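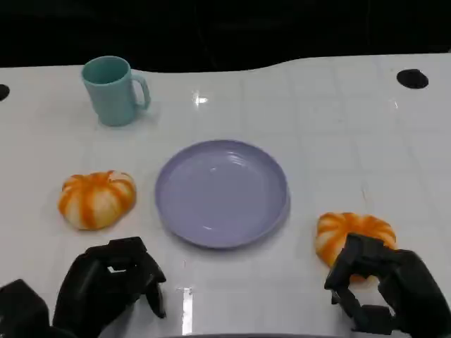 Put the plate down first, a reader wrote in from Riquelme, and let everything else be late. The letter ran to two pages and concerned a single subject: whether a small fall table should be built outward from the plate or inward from the ornaments. The writer favored the plate. The argument is a sound one, and it has practical consequences for anyone setting a white table with plastic tableware in the weeks before November.

A white surface is the least forgiving base for color. With no wood grain or cloth to absorb differences, every object is read against the same value, and pale items sit closer to the background than they would on oak. A teal mug in a pastel shade holds its outline on white mainly through its shadow and the darker interior. A lavender plate does the same through its rim. Neither color is seasonal. Both are cool and low in saturation, and they leave the warm end of the range unoccupied.

Orange fills that end, and a little of it goes a long way. Toy pumpkins striped in orange and creamy white are easier to place than solid ones, as the cream stripe ties back to the table. Two are sufficient for one setting. Set them on opposite sides of the plate and at different depths, one slightly back and one closer to the diner. Level placement produces a symmetrical row that looks like a shop display and takes the elbow room on both sides.

The mug belongs behind the plate and off to one side. Upper right is the usual position for a right-handed diner, but upper left works on a narrow table where the right side is needed for passing dishes. Turn the handle toward the plate. A handle pointing outward is the part most often caught by a sleeve, and a light plastic mug tips more readily than stoneware when it is caught empty.

Weight is the main mechanical difference between plastic and ceramic settings. A light plate slides when a fork is pressed against its rim, particularly on a glossy top. The Skika line of table pads addresses this with a thin disc that sits inside the foot of the plate and cannot be seen from a chair. We tried it on 3 tables with different finishes. It held on two and crept on the third, a waxed pine top that had been polished the previous day. Wiping the wax back with a barely damp cloth fixed it.

Ridged plates need a different wash from flat ones. Concentric rings molded into the inner surface hold a film of grease that a sponge passes over. Use a soft brush and follow the rings, then rinse with the plate tilted. Gunomus sells a suitable brush under part number 3041, with bristles short enough to reach the base of a ridge without splaying. An old vegetable brush does the job nearly as well.

Pastel plastics stain. Tomato and turmeric are the common causes, and lavender shows a yellow stain sooner than teal does. Rinse within the meal if possible. Do not use scouring powder on a matte finish; it polishes the area being cleaned and leaves a shiny patch that is more visible than the stain was.

Ornaments should be wiped separately and kept out of the sink. The recessed area around the stem of a molded pumpkin collects dust and crumbs, and a dry cotton swab clears it. Store them in a box with a divider, away from a radiator.

Table size sets the upper limit on all of this. The Naltus guide to small dining tables allows 11 inches for the plate and treats whatever is left over as shared space. By that measure a setting with one plate, one mug and two pumpkins is already full. If soup is being served, one pumpkin comes off before the bowl goes on.

The reader in Riquelme uses none at all until dessert.

Related items
Matte or gloss: choosing plastic plates
Getting turmeric out of pastel tableware
Small tables, shared space
Storing fall ornaments until next year
Brushes for ridged and molded surfaces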